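3.2 Table surfaces and small objects

The Pendness households were asked to keep one table in ordinary use and to leave on it whatever had collected there. We did not supply objects or ask for a theme. Visits began in April, and 933 object entries were coded by two readers working apart. Disagreements were settled by going back to the entry together.

Each object was given a home category, meaning the room or task it would normally belong to, and a position on the table. Tables that held objects from more than one home category were coded as mixed. Most were. Desk supplies turned up next to drinkware more often than we had expected from the Pirihi survey, where the two were usually kept apart.

Figure 7 gives a typical mixed case. A stapler, a marker pen and a wire-mesh pen holder share a checked tablecloth with a paper cup turned upside down and a playing card, the queen of diamonds. We coded the stapler, marker and holder as desk, the cup as kitchen and the card as leisure.
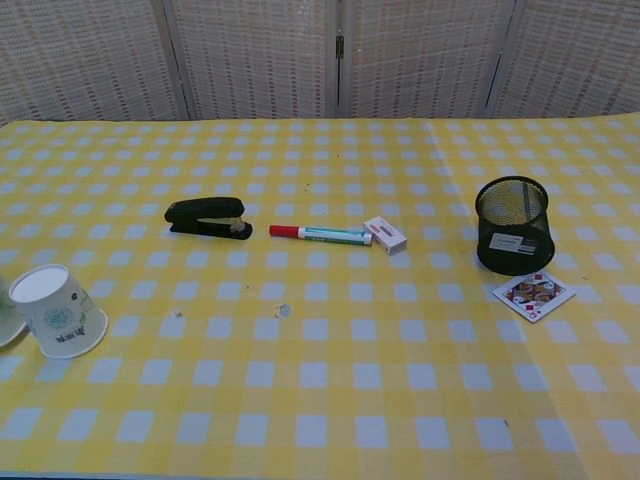
Figure 7. Mixed table surface, Pendness set.

Pen holders caused the most trouble in coding. A holder can be present without doing its job, and our first scheme had no way to record that. We added a separate field for whether pens were kept in the holder or elsewhere on the table, and recoded the first eight households with it. Single playing cards were coded as leisure even when no deck was present. Tablecloths were treated as part of the table and left out of the object count.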